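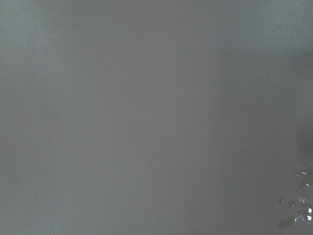 Staff Beverage Standards – Measured Pours at Member Functions
12 replies, 853 views

arnero_desk
Members are asked to comment on the draft pour standard before it goes to the Beltrán house in March. The draft requires a jigger for every spirit, including highballs. Free pouring would end at all member functions.

tallglass105
I support the draft. At our last function, 233 drinks were served and the stock sheet did not match the bar sheet. Measured pours would correct this.

Points I would add to section 3:
- Jiggers are to be rinsed between different spirits.
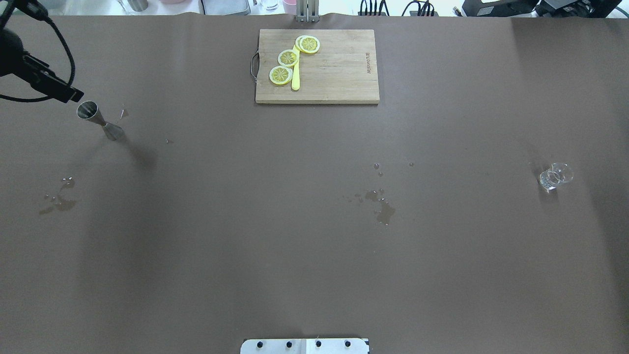

- Citrus is to be cut on the day of service.
- Each bar keeps a spare jigger within reach.

old_plalico
I must disagree. The Plalico rooms have used counted pours for many years with no complaint from guests. A jigger slows the line, and a slow line is what guests write to us about. I would accept the rule for cocktails, where balance matters,

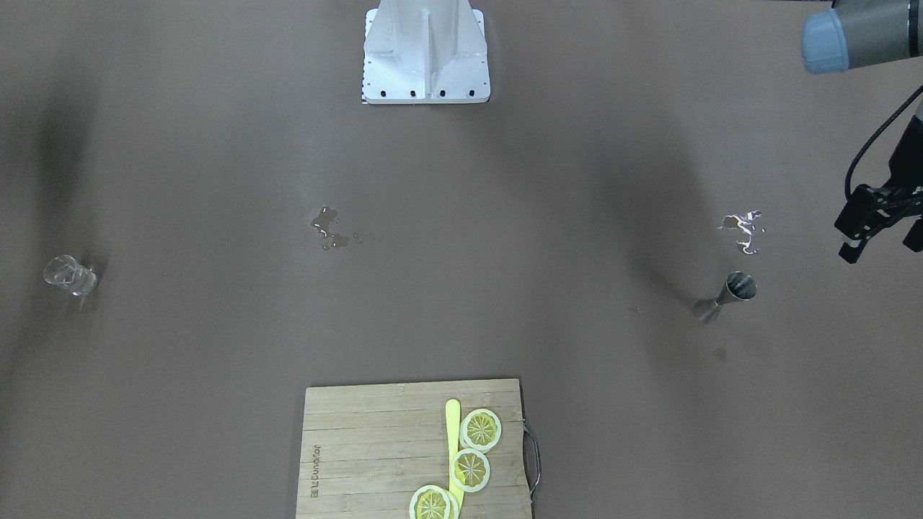

but a whiskey and soda does not need it. The draft should separate the two.

tallglass105
With respect, the stock sheet does not separate them.

quietbar
Has the office considered the Tornelix pour log? It accepts either method, provided the bartender is tested beforehand. I would also question the lemon rule – wedges cut the night before and kept covered have served us well.

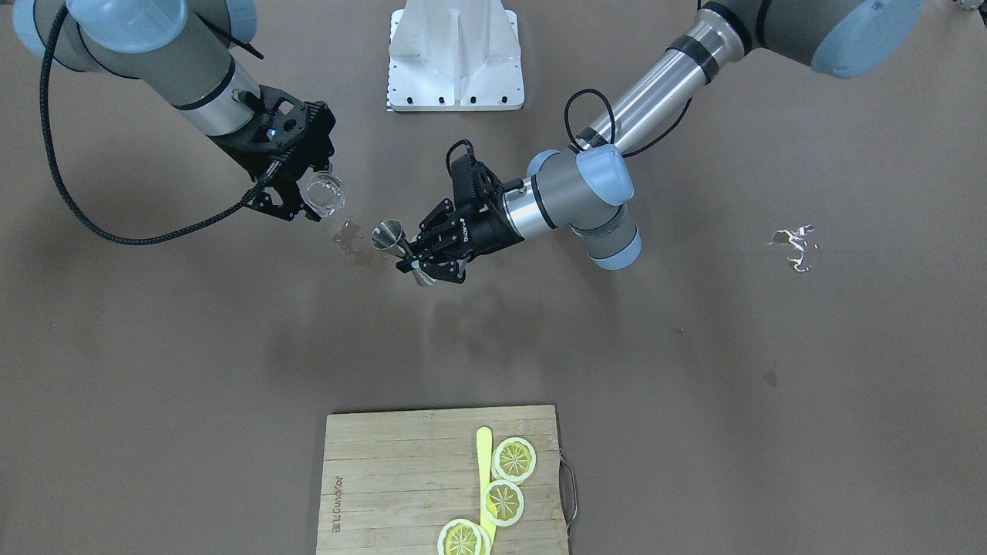

Sliced lemons on a wooden cutting board.

arnero_desk
The lemon rule will be reworded. On counted pours, the office has noted both positions and asks old_plalico to submit wording for highballs.

old_plalico
I will send it. My view of the cocktail section is unchanged.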